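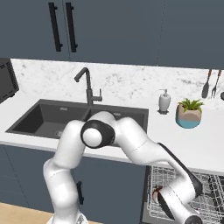

Figure 1. The simulated kitchen shown on the wall screen during the visit, with the arm reaching into the dishwasher rack.

4.2 The open day at Ondemcombe

Demonstrations are a poor source of evidence about how well a household robot works, and a fairly good source of evidence about what its makers think the public will accept as proof. We attended the Drernik open day at Ondemcombe on May 16, 2021, with the second kind of evidence in mind. The program promised visitors a look at "the robot at home." What was on offer in the first room was a rendered kitchen on a wall screen (Figure 1), driven by the same planner that Drernik says it runs on its hardware. The choice of task was sensible. Putting things into a dishwasher is dull, most people have done it, and a rack full of upright wire tines leaves little room for a careless wrist. In the view we were given, the arm comes up in front of the sink and bends down over the edge of the counter, so that the elbow and forearm hide most of the right basin and the forearm has to slope all the way to the rack. A visitor who wanted to judge the grasp itself could not do so from this angle, as the tip of the gripper was out of view. We asked whether the camera could be moved. It could, we were told, but not during the public sessions.

The kitchen is also very tidy. The counter carries a soap dispenser and a potted plant, both well back against the marble, and the stretch in front of them is clear. We would have liked to see a cutting board left out, or a pan handle sticking into the arm's path. In our earlier interviews with households, clutter near the sink was the complaint that came up first and stayed longest. Whether the planner copes with it cannot be learned from a counter arranged like this one.

Each session lasted 38 minutes, of which the dishwasher task took up a small part. The rest was a talk with slides. We sat through 3 sessions and took notes separately, comparing them only afterward. The talk changed little between sessions, but the claims did drift. In the first, the presenter said the system "can load" a dishwasher. By the last it "loads your dishwasher," and the word "simulation" had dropped out until a visitor asked. We do not suggest that this was planned. Presenters get tired and shorten their sentences, and the qualifiers are what they shorten first. The effect on the audience was real all the same. When we spoke with people in the hallway, several described the kitchen as a place the company had built somewhere else on the site.

The second room held a physical arm from Laizer, an older model, behind a rope. It was powered down for the whole of our visit. A card beside it said that live runs had been held in January and that results matched the simulator "closely." No trial counts were given, and the staff on duty did not have them. We wrote to Drernik afterward and received a short, polite reply with a link to the same card. Without the number of attempts, the number of failures and some account of what was counted as a failure, "closely" cannot be checked, and we have left the claim out of our comparison in Section 5.

In fairness, the Parkeck visit described in Section 4.1 was no better on this point, and it was worse on others. Parkeck showed edited video. Drernik at least ran its planner in front of us, and on one occasion let it stall for long enough that people began to talk among themselves. The presenter restarted it and said what had gone wrong, a joint limit reached on the way down to the rack. That was the most useful moment of the day for our purposes, and we coded it as the only unprompted disclosure of a fault at either site.

Visitors were asked to rate the demonstration on a scale of 1 to 5 as they left. The form asked how impressive the robot was and whether they would want one. It did not ask what they believed they had seen. We used our own sheet for that, described in Appendix B, and the answers are taken up in the next section together with those from Parkeck.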